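Print | E-mail

Re: [zadidton-robotics] Gripper sessions, what do we need?

From: Halima Edet
To: zadidton-robotics list

On the fingers question, quoted below:

> Our school is joining in October with students who have built line
> followers but never a gripper. Do we need the stiff fingers or the
> ribbed ones? And is it worth collecting hand-held demonstrations
> before the arm is working, or should they wait? We have one term
> and not much money.
> Yeom

Yeom,

Go with the ribbed ones. We printed both kinds last year. The stiff ones were fine on blocks and boxes and poor on anything round, and the students spent most of their time sanding them and gluing on rubber. The ribbed ones bend in where they meet the object. Print them in the flexible filament, slats on a slant, and do not scale the file down. A smaller version we tried tore at the base after 3 sessions.

As for waiting on the arm - don't. Our arm, the Relomham kit, was missing a motor board until halfway through the term. If the club had waited we would have had nothing to show. The hand-held gripper carries the same fingers and the same camera mount, so whatever the students record with it can be used later.

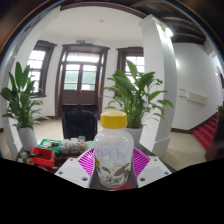 We start every new student on bottles. A bottle stands on its own, it is easy to get a finger on each side, and it shows right away if the two sides are not closing evenly. After that they move on to small wrapped things, which are harder, and then to picking out of a basket, which most of them find annoying. Each student does 20 demonstrations of one task before changing to another. Last term the club kept 70 from the bottle task. The ones we threw out were mostly too fast, or the student had turned the gripper so far that the camera lost the table.

A few practical points:

Check the screws on the side plates before each session. They work loose and the fingers stop lining up.

Have one student hold the gripper and another write the log. We use a paper sheet with the task, the object, the student's initials and a yes or no for whether it was kept.

Move the objects between tries. Our first batch had everything in the same spot and the Ustorano script we use for training learned the spot and very little else. That cost us most of a week.

Keep sessions to 30 minutes. Wrists get tired and the recordings get sloppy - you will see it when you play them back.

I can send the finger files and a blank log sheet to anyone who writes to me off the list. The plate drawings need a correction to one of the hole spacings, so please wait for the new version before you cut anything.

Halima Edet
Zadidton student robotics club

Print | E-mail | Reply to list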